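What Happens After Somebody Calls the Police?

On television, solving a crime takes 50 minutes, and that includes the commercials. A detective squints at a muddy shoe, says "Aha!" and everyone goes home. Real police work is slower, and it has a lot more typing in it.

Let's follow a pretend case through a town called Stistlow. Nothing too scary: somebody broke into the bike shop at night and took 14 bicycles. The owner, Ms. Zanetti, unlocks the door in the morning, sees a lot of empty hooks, and picks up the phone.

The call

The person who answers an emergency call is usually a dispatcher. A dispatcher's job is to stay calm while the other person isn't. The first question is nearly always where you are, so that help can be sent even if the phone goes dead. Then come the others. Is anybody hurt? Is the burglar still there? Ms. Zanetti says no and no, and also that she is extremely annoyed. The dispatcher types in the first two.

The first officer

Officer Greco gets to the shop and does something that looks a lot like nothing. He stands there. He makes sure the place is safe, and then he keeps people out, including the owner, who would very much like to come in and tidy up. Tidying is a wonderful habit that your family would love to see more of, but after a burglary it can wipe away clues.
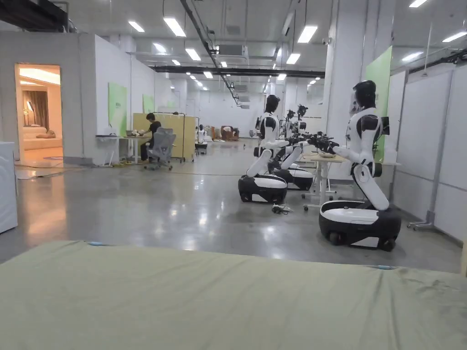
Clues come in more sizes than you might think. There are big ones, like a broken window. There are small ones, like a fingerprint, a thread from a sleeve or a scratch on a lock. The people who collect them take photographs first, so there is a record of where everything was. Then each item goes into its own bag or box with a label. Every time the bag changes hands, somebody writes that down too. This is called the chain of custody, and it's a fancy way of being able to say who had the thing and when.

The witnesses

A witness is a person who saw or heard something. Police talk to witnesses one at a time, because memories are a bit like colds - people catch them from each other. If Mr. Caputo from the bakery says the van was blue, his neighbor may start to remember a blue van, even if what she saw was a green one. Or a cow.

Most witnesses who get things wrong aren't lying. Brains fill in gaps without asking permission. Try it tonight: ask everyone at dinner what color socks you wore yesterday. Somebody will be very sure and very wrong.

The suspect

A suspect is someone the police think may have done it. The word "may" is doing a lot of work in that sentence. In the United States, a person charged with a crime is presumed innocent until proven guilty. That's why news stories say "alleged" so often. An alleged burglar is somebody who has been accused of burgling. Reporters don't use the word to sound clever, or at least that isn't the main reason.

Anyone who is arrested has rights, such as the right to stay silent and the right to a lawyer. These are for everybody, even people who are grumpy and have bicycle grease on their hands. Plenty of innocent people have greasy hands. Ms. Zanetti does.

The court

Police don't decide who is guilty. A lawyer for the government, called a prosecutor, looks at the evidence and decides whether there is enough to charge somebody. If the case goes to trial, a jury or a judge listens to both sides and makes the decision. It can take months, with long gaps in which nothing seems to happen at all. Try fitting that in before the commercials.

Words to know

Evidence: anything that helps show what happened.
Burglary: going into a building without permission in order to commit a crime, such as stealing.
Robbery: taking something from a person by force or threats. People mix this up with burglary all the time, and you may now correct them, within reason.
Verdict: the decision at the end of a trial.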